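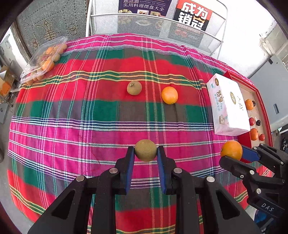
The Okden plaid on our table, with the red-rimmed tray at the right and the mesh rack behind.

Home Kitchen Table Storage Reviews Contact

Okden Plaid Tablecloth, Bright Stripe: Review
Posted 03/05/2026
200 shares

I have owned a lot of sensible tablecloths. Beige ones, a gray one, a white one that lasted until the first bowl of plums. So when I saw the Okden plaid at Munasinghe for $20 I stood in the aisle for a while, put it back, walked off to look at dish towels, and then went back and bought it. I'm so glad I did!

First, the color. It's loud. Magenta and red do most of the shouting, and then you get green, dark gray, white, yellow and purple running through it. I worried it would fight with everything we own, but with that many colors in it something always matches. Our tray has a red rim and looks like it came in the same bag. Oranges look great on it. Loquats too, even still in their clear plastic box. I've started leaving fruit out just to see it on there (the family eats more of it this way, so I call that a win).

The room is mostly gray and white at that end – gray metal cabinet, white wall, white rack with the cookbook on it – and it needed cheering up badly. I had been thinking about paint. Now I'm not.

On to the practical stuff. It has a good weight to it and drapes well from the fold lines after a day or so. I ironed it once, on medium, and haven't bothered again. The hem is double stitched and the corners are square, which you can't take for granted at this price. My last cloth, a Grolturgate, had one corner that always hung lower than the others and it drove me up the wall.

Washing: cold, with like colors. I did the first 2 washes on its own and the water had a pink tinge the first time, nothing the second. It has been in with the dark load since. Tangerine juice came out without any treatment. Soy sauce needed a dab of dish soap and a bit of patience. Plum skin left a mark on one of the yellow stripes that I can find if I go looking, though guests never have.

A couple of gripes. It slides. On a smooth table you'll want a pad underneath or a few clips, especially if you have people who lean on their elbows. And it comes folded up very tight, so the creases on day one are pretty fierce. There are only 3 sizes and the biggest one sold out at the Skillurside store while I was making up my mind, so measure your table before you go and then grab it.

One more thing I like: crumbs vanish. Tea drips vanish. You still have to shake it out, obviously, but if somebody rings the bell you have a few minutes' grace.

I'd buy it again, and I'm thinking about the matching napkins.

Filed under: Table

3 comments

plumjam: Does the red fade? Mine sits in full sun most of the day.

tableforfour: Bought this in March last year and the red is still strong, we're by a south window. Agree about the sliding.

nellie_k: The napkins are smaller than you'd expect, just so you know. Pretty though!

Older posts Newer posts Back to top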